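Diria 134 writing desk: four months of use
By Gaetano Mancuso
May
98 shares | 4 comments

The Diria 134 is a plain white desk on thin legs, sold flat and aimed at small offices. I bought it to replace an older Dimitriou desk of the same footprint. The top carries a telephone and very little else, so this review covers the surface, the cable pass-through and the frame.

Assembly requires one hex key, supplied. The leg bolts should be left a half turn loose until all four are in, then tightened in diagonal pairs. The leveling feet have a short range of travel. On our floor one of them sits near its limit, and a second sheet of felt would have been useful in the carton.

The surface is matte enough to read from under ceiling panels. It marks easily with pencil and cleans with a damp cloth. A corded desk phone is a fair test of any light-colored top, as the coiled cord drags across it with every call. After four months there is faint burnishing along that path, visible only at a low angle.
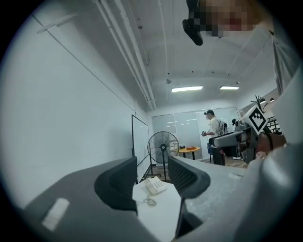 Christos Deligiannis writes that his own top burnished within weeks, and that a thin coat of furniture wax, renewed each spring, stopped it getting worse. He also found that the wax made the surface slippery enough for a light phone base to creep when the handset was lifted.

I have not waxed ours. The maker's leaflet is silent on the subject.

The round metal grommet on the right side is the best detail on the desk. It sits flush and does not rattle. Its position suits a phone kept toward the back right corner, less so a lamp on the left, where the lead has to run the full width. Two small succulents share the top with the phone. Saucers are advised, as the edge banding on the Dimitriou swelled where a pot had leaked.

Lateral stiffness is average. Leaning on a short end produces a visible sway that settles at once. The Prurnska desk in our Minden office, at 300 dollars, is stiffer, but its deep front rail catches the knees.
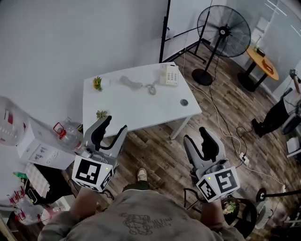 Verdict

Suitable for a phone, a notebook and light paperwork. Not recommended for a heavy monitor arm clamped at the rear. Replacement feet are sold separately, and the grommet cap is not.

Contact | Copyright Gaetano Mancuso | Back to top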